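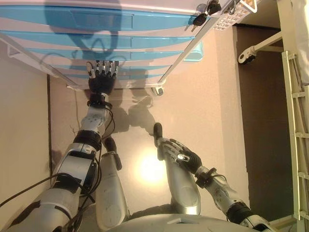
Section 4. Teaching the Drawer Task

I wrote this part of the Wunix guide after our first long stretch at Brerkamside, so it follows the order I work in now. You'll need the Promen hand pack installed and the arms already zeroed.

1. Roll the cart up in front of the robot and lock the casters. Leave the drawers unlocked. I leave the keys hanging in the locks so I don't lose them.

2. Load the bottom drawer and save it as a new layout.

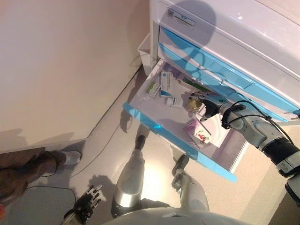

Picking small items is where Wunix earns its price, I think, but go easy on the grip setting. Start at 3 and only move up if things slip. A little bottle like the amber one wants a light pinch, and with boxes lying right beside it you want the fingers coming down from above, so choose Top Approach in the menu.

CAUTION: Keep your own feet and any cables clear of the legs while the arms are live.

3. Set the left hand to the lower edge of the bottom drawer front and press Mark. Take your time with this one - a sloppy mark here spoils every pull after it. 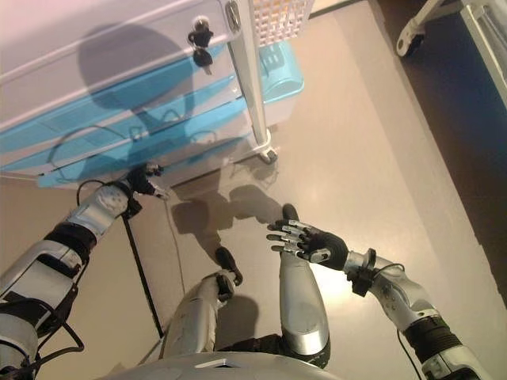
4. Run the pull at low speed. Let the fingertips stay on the front edge until the drawer stops, then press Save Pull.

Note: I do 100 slow pulls before I touch the speed slider.

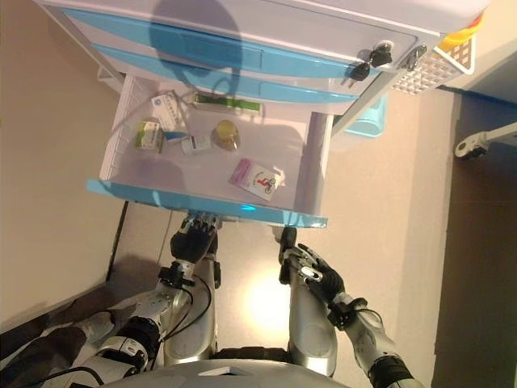
Once you're happy with those, turn on Auto Repeat and check the hand screws every 3,000 cycles. Mine needed a quarter turn in November, and the grip felt tighter right away!

Related items
Promen hand pack: fitting and zeroing
Wunix menu map
Noguchi cable clips
Release notes, February 2020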